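About Us
Print | E-mail

Hi, I'm Tala Masri, and I run Jillska. We help small and mid-sized medical practices sort out the back-office side of things: claims, coding reviews, patient statements, payer contracts, all the stuff that piles up on the desk behind the front desk.

I started out answering phones at a family practice in Lowther. I was supposed to stay for one summer and ended up staying 11 years (I still miss the break room coffee, which was terrible). By the time I left I was running billing for two locations, and I'd gotten pretty stubborn about denied claims. If a payer said no, I wanted to know why, and I wanted it in writing!
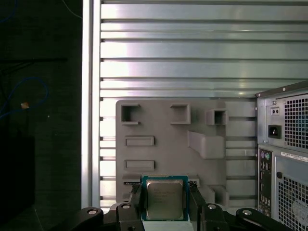 Jillska opened with one client, a pediatric group that had claims going back to the previous July sitting untouched. We worked through them one at a time. These days we look after 62 practices, mostly primary care and physical therapy, with a few behavioral health offices that came to us through word of mouth. Our biggest client has 40 providers and our smallest has one, and she calls me on my cell, which is fine by me.

In the office we work in two teams. The Tindus team handles claims and follow-up. The Sornach team does credentialing and contract reviews, and they'll read a fee schedule all the way to the footnotes. We named both after the conference rooms in our first building, and the names stuck when we moved.

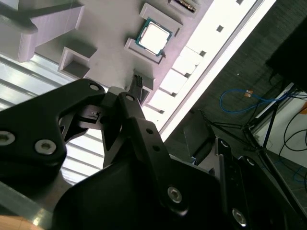

A processor on a light gray fixture plate.

We don't ask anybody to sign for three years. Our agreements run month to month, and you get the same contact person every time you call. We'll also work inside the practice management system you already have – I've lived through enough software switches to know how much a front desk dreads one.

If you'd like us to look over your aging report, send me a note. I read them all myself, usually before lunch, and I'll tell you whether I think we can help.

Tala

Page updated Jun 16, 2020

Print this page | E-mail this page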